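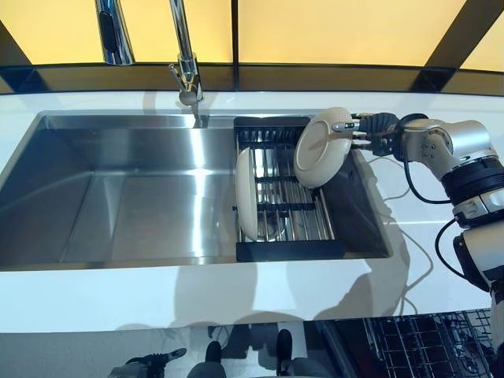 June
Posted by the Recording Secretary

Minutes of the Jisance Neighborhood Garden Association, regular monthly meeting

The meeting came to order at 7:10 p.m. in the usual room, after a very pleasant delay while everyone finished their rhubarb cake. A warm welcome went out to the new families from the Chettiar Street side, who we hope will come back even though we ran long.

Minutes of the last meeting were read and approved with one correction. The tomato starts came from Vama Nursery and were paid for in full, so the line saying we still owed for them has been struck, with our apologies to the nursery.

Money. The balance stood at $3491 at the start of the month and is now $3248 after the hose order and the spring mulch. There was some good-natured groaning over the price of mulch, and it was agreed to ask the county yard whether their wood chips are free again this fall. A member offered a trailer if they are.

Water. The spigot by the east gate is still dripping, and the bucket under it has become something of a landmark. Moved and seconded to spend up to $125 on a plumber. Passed, with one member voting no on the grounds that the robins like the bucket.

Plots. We have 10 households on the waiting list and two plots that have not been touched since April. After a long and kind discussion (several of us have had a bad spring ourselves at one time or another), it was decided to telephone both plot holders before sending any letter. If they would like help weeding, we will find them help. If they would prefer to give up the plot, it goes to the top of the list.

Bernudance Beans. The seed swap brought in more of these pole beans than we know what to do with. Please take some home. They want a tall support and do not mind our clay, and those who grew them last year report that the pods are best picked young.

Harvest supper. Discussion of the date was put off again until the school calendar comes out. It was agreed to keep it a potluck and to borrow the long tables as before. A request was made for fewer zucchini dishes, and was noted without a vote.

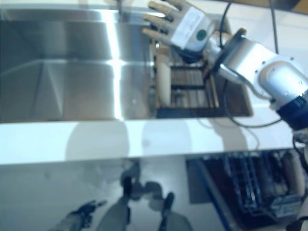
Can a household on the waiting list share a plot with a current member?

Sharing is fine as long as the current member agrees and both names are given to the secretary. The household keeps its place on the list in the meantime.

Other business. The lost trowel with the green handle has been found in the compost and is on the shed shelf. The shed combination will change at the end of the month, and members will get the new one by phone.

Adjourned at 8:45 p.m. The leftover cake went home with the new families.

Recent items
Compost bin rules, revised
Seed swap thank-you list
Minutes, May
Map of plots and paths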